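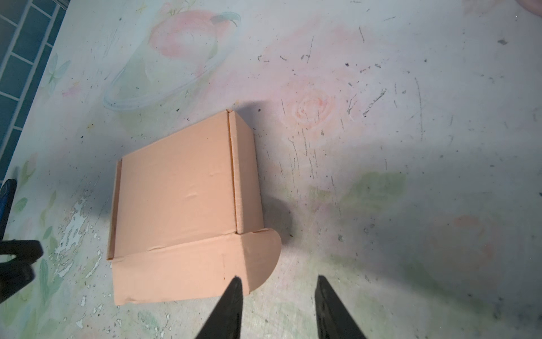

Abb. 3: Sicht der Handgelenkkamera auf den teilweise aufgestellten Versandkarton, mit der nach außen geklappten Frontlasche und den beiden Greiferfingern am unteren Rand.

4.2 Wahrnehmung der Faltkanten

Bevor wir zum Planer kommen, muss ich ein bisschen über die Wahrnehmung plaudern, denn da steckt der größte Teil unserer Arbeit (und, ja, auch der größte Teil meiner grauen Haare). Die Aufgabe klingt erst einmal harmlos: Aus dem Bild am Handgelenk soll Flondent, unser Wahrnehmungsmodul, den Faltzustand der Schachtel schätzen und dem Planer sagen, welche Lasche als Nächstes dran ist und wo man sie anfassen darf. In Abb. 3 liegt die Frontlasche flach auf dem Tisch, ihr rechtes Ende läuft in ein rundes Ohr aus, das über die rechte Seitenwand hinausragt. Für uns ist dieses Ohr Gold wert! Es hat eine Kontur, die sonst nirgends an der Schachtel vorkommt, und legt damit die Orientierung praktisch allein fest.

Schwieriger sind die Knicklinien. Der Übergang von der Deckfläche zur Lasche ist nur als schwache Linie zu erkennen, und eine frühere Version von Flondent, die noch rein auf Kantengradienten lief, hat solche Linien gern übersehen. Dafür fand sie umso mehr Kanten dort, wo gar keine sein sollten – im Blumendruck der Tischfläche, in den Kratzern und vor allem an Schattengrenzen. Ich habe damals eine ganze Woche damit verbracht, Schwellwerte zu schieben, und kann davon nur abraten.

Die jetzige Version trennt deshalb zuerst Karton und Untergrund und sucht Knicke ausschließlich innerhalb der Kartonmaske. Trainiert haben wir auf 1172 von Hand beschrifteten Bildern, die meisten davon im September in Leldale aufgenommen. Beschriftet wurden die Außenkontur, alle sichtbaren Knicke und die Eckschlitze, also etwa die kleine Kerbe, an der Seitenwand und Lasche zusammentreffen. Die Schlitze wollte ich ursprünglich weglassen (zu klein, zu fummelig), aber ohne sie rutschte uns die geschätzte Lage der Knickachse immer wieder weg, und dann greift man eben daneben.

Zur Laufzeit bekommt der Planer von Flondent keinen einzelnen Zustand geliefert, sondern eine Verteilung über 4 mögliche Faltstufen. Liegt die beste Hypothese nicht deutlich vorn, fährt der Arm ein kleines Stück zurück und schaut noch einmal hin. Das kostet im Schnitt etwa 26 Prozent mehr Zeit pro Schachtel, und darüber haben wir im Team lange gestritten. Ich bin inzwischen sehr für das zweite Hinschauen – eine falsch geknickte Lasche lässt sich kaum noch sauber umlegen, und die Schachtel ist dann für weitere Durchläufe verloren.

Die Bahnplanung selbst läuft über Ratance und ist, verglichen mit dem Rest, fast langweilig. Der Knick wird als Drehachse angenommen, die Fingerspitzen folgen einem Kreisbogen darum, und der Regler gibt in Normalenrichtung nach, sobald die Gegenkraft steigt. Für die Nachgiebigkeit verwenden wir den Ansatz von Ostermann in leicht vereinfachter Form, ohne den Dämpfungsterm, der bei dünnem Karton eher gestört als geholfen hat. Dellen in der Deckfläche ignoriert die Planung komplett, solange sie nicht direkt auf der Achse liegen. Wie sich das Ganze bei stärker verformtem Material verhält, diskutieren wir in Abschnitt 5.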